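FOR IMMEDIATE RELEASE
2 August 2019

Mimeo to publish The Permit Desk, Rosemarie Janssen's account of how a broken town got its government back

Reader and reviewer copies are available now. The book goes on sale at the end of August.

Mimeo is delighted to announce the publication of The Permit Desk: Small Offices and the Return of Government, the first full-length book by Rosemarie Janssen. It tells the story of the river town of Nustov in the years after the fighting there ended, when the ministry in the capital existed mostly on paper and the town had to work out for itself who would register births, settle property lines and switch the street lights back on.

There are plenty of books on why states fall apart and a good shelf of books on what big donors should do next. Janssen starts much lower down. Her main characters are clerks, a surveyor, two school principals and the woman who ran the permit desk of the title from a borrowed classroom. They argue, they get things wrong, and they keep terrific records. She has built the book on 2,130 letters and petitions that townspeople handed over that desk, nearly all of them unread by anyone outside Nustov until she asked to see them.

"I went to write about foreign aid and I spent my first month reading complaints about a fence," said Janssen. "Then I saw that the fence ran through everything. Who owned the land, who was allowed to say so, whether the neighbors would accept the answer. I stopped trying to get past the small stuff after that."

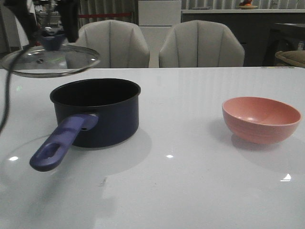

Saucepan, glass lid and pink bowl

The book has 11 chapters, and each of them begins with a single letter printed in full. The opening one asks for permission to sell bread from a window. Another, which early readers keep bringing up, is from a man who wants a certificate stating that he is alive, his name having been put on the wrong list. Janssen follows each request through the office: who opened it, where it got stuck, what the applicant was told and what happened in the end. Out of these paper trails comes a picture of a government slowly becoming something people would bother to stand in line for.

Eamon Dolan, who edited the book for Mimeo, first read it as a long essay on property claims.

"I wrote back the same evening and asked if there was more," Dolan said. "There was a great deal more! She had whole boxes of notes. The hard part was cutting it down, and I still miss a chapter on dog licenses that we couldn't make fit. Rosemarie writes about administration the way other people write about sailing. You get the weather and the rope burns."

Dolan believes the book will find readers well outside the usual foreign policy crowd. He has already heard from a county records office that wants to use the fourth chapter in staff training, and from a reading group that normally sticks to crime novels. Students who have been handed the big theories of state-building and want to see how any of it looks from the counter should get a lot out of it as well.

Not everything in The Permit Desk is cheering. The long middle section deals with the return of families to the east bank, where the new housing office gave the same apartments to different people and took most of a winter to admit it. Janssen prints the office's own memos next to the letters from the families, and leaves them to disagree on the page. She is also tough on visiting experts, herself included. A passage on a training workshop held in a language that few of the clerks spoke is both very funny and hard to read.

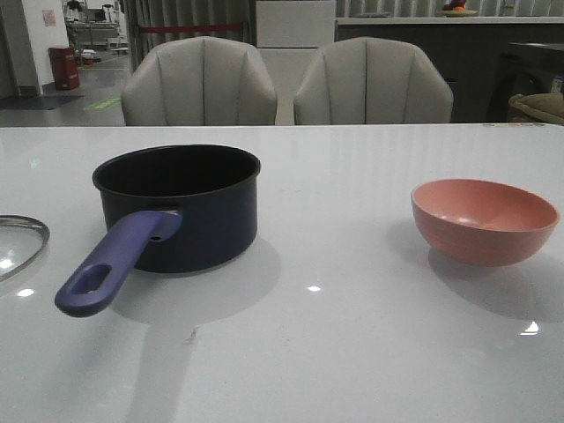 Chapter six, "What the Household Needs," looks at the first list the town ever drew up for returning families, and it is the part of the book where Janssen's patience pays off best. The list went through draft after draft as the clerks and the aid agencies argued over what a home was. The agencies wanted a cash value and the clerks wanted objects, named one by one. A deep saucepan with a lid, the same sort of everyday pan as the navy one shown here with a hole in the handle to hang it by, became the subject of a two-page memo on whether pan and lid were one item or two. It sounds silly until Janssen explains that families were signing for each item, that a signature was the first dealing many of them had had with the town in years, and that a wrong count at the counter could send a person home angry for good. The clerks won the argument. Their list, in its final form, is reproduced as an appendix.

That same chapter takes on a question that reviewers of this kind of book often raise, and fairly: can anything learned in one town be used in another? Janssen is careful here. She doesn't offer a model. She does think that some habits travel well, among them giving every applicant a number they can take away with them, answering in writing even when the answer is no, and letting the person who made a decision be the one to explain it. She visited Nustov again while finishing the manuscript and found the permit desk still using the numbered slips, though it has now moved to a proper building with a waiting room.

The research was supported by a travel grant from the Lukis Fund, which backs first books on public life, and by the reading room at the Demirtaş Library, where copies of the Nustov letters are now kept. Janssen worked on the project for five years, much of that time with two translators who are credited on the title page. Names of petitioners have been changed except where they or their families asked for them to be left alone, and a note at the front of the book sets out how this was done.

"People were generous and also quite strict with me," Janssen said. "One of the clerks went through my draft with a red pencil and corrected the office hours. She was right, too. I had them closing for lunch, and they never closed for lunch."

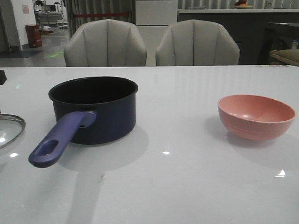 Reading time: 5 minutes

About the edition

The first printing will be roughly 2,000 copies, in paperback with flaps. It includes two maps of the town, a plate section of stamps and letterheads, a timeline and the appendix mentioned earlier. The maps were redrawn from sheets kept by the town surveyor, and they show the east bank plots as they stood before and after the boundary rulings in chapter eight. Anyone who has tried to follow a property dispute in prose will be glad of them. The index is a full one and covers the letters as well as the main text.

An e-book will come out on the same day. Mimeo is also preparing a free reading guide with discussion questions for each chapter and a short list of further reading, put together by the author. It leans toward memoirs and local histories, with a few of the standard academic works for people who would like to go on and argue with them. Janssen has added a line or two on each title saying what she took from it and where she thinks it goes wrong.

Events

Janssen and Dolan will talk about the book at an evening at the Demirtaş Library in late August. Several of the original letters will be read aloud in translation, and there will be plenty of time for questions. Admission is free but the reading room is small, so please let the library know if you are coming. Further dates will be listed on the Mimeo website as they are settled. Bookstores, libraries and reading groups that would like to host the author should write to the publicity desk. She is happy to speak to small groups, and happier still if somebody in the room has worked behind a counter.

Review copies

Printed review copies and PDF proofs can be requested by reviewers, teachers and bloggers. Please say where the review will appear and when you expect to run it. We ask that quotations be checked against the finished book, as a few of the letters were retranslated after the proofs went out, including the one about the bread. The author is available for interviews by phone or email throughout August, and an extract from chapter two can be supplied to newspapers and magazines on request.

About the author

Rosemarie Janssen writes on local government, land and public records. She worked in a city clerk's office before turning to writing, and her essays and book reviews have appeared in a number of small magazines. The Permit Desk is her first book. She is at work on a second, about ferries.

About Mimeo

Mimeo is an independent publisher of nonfiction on politics, history and everyday institutions. It brings out a short list each year and keeps all of its titles in print.

Press contact: Eamon Dolan, Mimeo

###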